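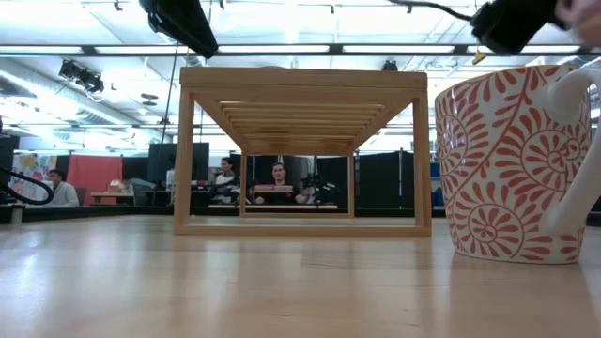 Issue 34 | Page 22

Fornico Two-Arm Bench
Supplier: Ninbridge
Type: table-mounted pair of arms for light handling
Price: on request, and we did request

Ninbridge sells the Fornico as a bench that puts drinkware away. Two arms, a table, a camera setup and a training period during which your own people teach it the job. The brochure says it "frees staff for higher-value tasks." We have read that sentence in a lot of brochures and have yet to see one with a list of the tasks.

The buyer we followed is Fashola, a tableware wholesaler that packs and returns mugs at its Drenham site. The returns desk there handles 700 mugs on a normal day. Each one gets looked over, turned and put on a rack. It's dull work and hard on the wrists, and the people who do it are quick. Anything that wants to replace them on speed has a long way to go.

What the Fornico asks for first is people. Somebody has to guide the arms through the motion, again and again, with different mugs in different spots, before the bench will try it alone. Somebody else resets the table. Fashola moved two packers off returns in September to do this, and the returns desk ran short while they were gone. None of that appears in the quote. 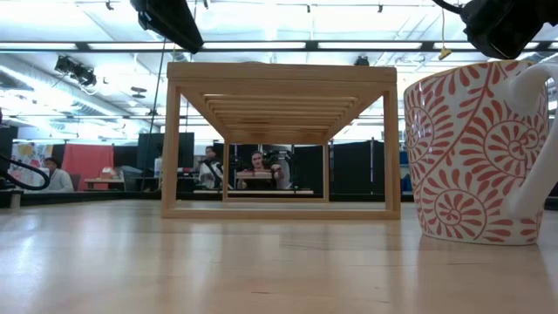
Wooden rack and patterned mug on the bench. People at work in the background.

The rack matters more than you'd think. A packer can work with any rack you hand over, including the bent one. For the bench, the rack has to be something the arms have practiced on, and if purchasing finds a cheaper one next spring you should plan on more teaching. The same goes for mug shapes. Fashola's catalog changes twice a year. We asked Ninbridge how long a new shape takes and got "it depends," which is fair enough as an answer but no use to anyone drawing up a shift plan.

Handles are where it gets slow. A mug can arrive on its side or facing the wrong way, and the bench has to pick it up so that it can also be set down.
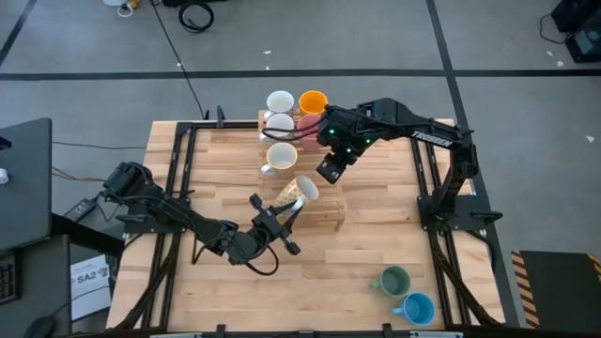

By Setareh Nouri, equipment desk

Two arms do help with that. One can hold a mug while the other gets out of the way or comes in from the far side, and a single arm on a post can't do either. I'd call it the best argument for this machine over the cheaper ones. The table frame is a good working height for reaching in and sorting out a mess, too, which you will be doing.

Tae-yang Shin ran the returns desk before he was put on the bench. He has no strong feelings about the arms. What he minds is that his old job had a number attached to it and the new one doesn't.

"On returns I knew at lunch if it was a good day," he told me. "Now I do the same mug all morning and somebody else tells me in a week."

He is also paid the same. Fashola calls the role "bench trainer" and has not yet put it on the pay scale. If you're buying one of these, settle that before delivery. The skill is real - the difference between a careful demonstration and a sloppy one is easy to see once you've watched a few - and the people who have it will notice that it's being treated as a favor.
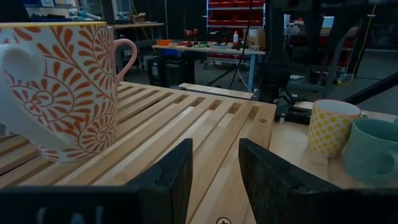 Then there is the question of what happens after the teaching is done. Ninbridge says one person can watch several benches. Perhaps so. Watching is its own kind of tiring, and the packers I spoke to would sooner handle mugs than stand by for a dropped one. Fashola has promised rotation between the bench and the desk, which sounds sensible. It is not in writing.

Floor space: the table plus clear room on every side, plus a desk for the computer. Measure with the cables in mind.

Noise: no complaints at Drenham.

Support: phone line in office hours only. Drenham's late shift starts at 4 p.m., so most of its problems wait until morning.

Worth a look if your racks and your product range stay put and you can spare two good people for a season. Ask for a trial with your own stock, including the ugly pieces, and have the people who'll be using it in the room when the salesperson comes.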